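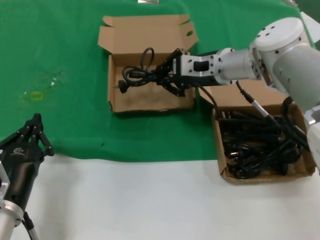 A robot arm holds a power cable over a cardboard box. The other box is full of cables.

Home Make and Build Animals Space Ask Us Games

How do you teach a robot to move a cable?

Pick up a charging cord and drop it into a box. You probably did it without thinking. Your eyes found the cord, your hand went to the right spot, and your fingers squeezed just hard enough. For a robot, each of those steps is a separate job, and somebody has to work out how to do every one.

The Takenholm workshop is a shared workshop. People pay a small fee and use the benches and tools to build things they couldn't build in a kitchen. One of the builds there is called Tanarel. It is a robot with two arms, and its job is to take power cables out of one cardboard box and put them in another.

Why cables?

A wooden block is easy for a robot. It has flat sides and it stays the same shape when you lift it. A cable doesn't. Lift it in the middle and both ends sag. Lift it by the plug and the rest swings around. It can make loops, and the loops can catch on other loops. Engineers call things like this "deformable objects," meaning objects that change shape when you handle them. Socks, shoelaces and cooked spaghetti are deformable objects too.

Black cables in a pile are harder still. Where does one end and the next begin? You can follow one with your eye because you know what a cable is like. A computer looking at a camera picture only gets dots of color, and many of those dots are almost the same shade.

Joints and grippers

An arm is made of stiff parts with joints between them. Your own arm bends at the shoulder, elbow and wrist. Inside a robot joint there is a motor, and usually a sensor that tells the computer how far the joint has turned. Each of Tanarel's arms has 7 joints. To move the gripper to one place, the computer has to choose an angle for every joint in that arm.

The gripper is the robot's hand. It opens, goes down over something, and closes. If it squeezes too hard it can damage what it is holding. If it squeezes too lightly, a cable slides out. 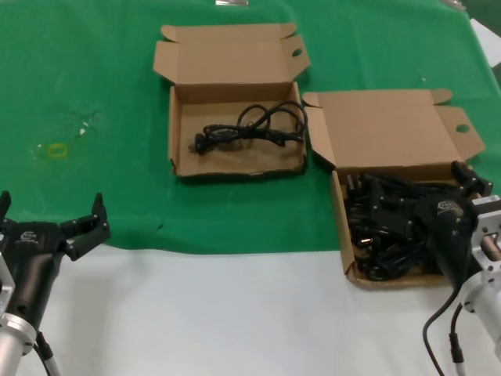
Getting a grip in a full box takes planning. The fingers need room to go down between the cables, and the sides of the box are in the way if the arm comes in at a bad angle. Then there is the tangle problem. The robot may close on one cable and lift two. The builders' first answer was to lift slowly, stop, and check before moving across to the other box. If there is too much in the gripper, it opens and tries again.

The cloth helps as well. Plain green is very different from brown cardboard and black cable, so it is easier for the computer to tell where a box stops and the table starts – you can test this yourself by putting a dark sock on a dark rug and then on a pale towel.

Lots and lots of practice

Tanarel made its first try in May. By 24th October it had made 359 tries, and 322 of them ended with a cable in the right box. The other tries were useful too. The builders kept a record of each one and looked for patterns, such as a cable hooked over the edge of a lid. Then they changed the program and ran it again.

Try it at home

You will need two shoeboxes, 4 old shoelaces and a pair of kitchen tongs. Ask a grown-up before you borrow the tongs.

Put all the shoelaces in one box and mix them up. Using only the tongs, and only one hand, move them to the other box one at a time. Now do it with one eye closed. It gets harder to judge how far away things are – robots have this trouble as well, and many use two cameras or a special depth camera to help.

Words to know

Gripper: the part of a robot arm that holds things.
Joint: a place where two parts meet and can move.
Sensor: a part that measures something, such as an angle or a push.
Deformable: able to change shape.

Back to Make and Build Next: What Is a Motor? Print

Comments

bindine: I did it with the tongs and got two laces stuck together every time. My brother got them all with one eye shut but I think he was peeking.

Room 4 Science: We used yarn because we did not have shoelaces. Yarn is harder. It sticks to itself.

marchetti: Can it untie knots

Make and Build: Not yet. If there is a knot, a person has to undo it.

gluestick7: i want one for my toy box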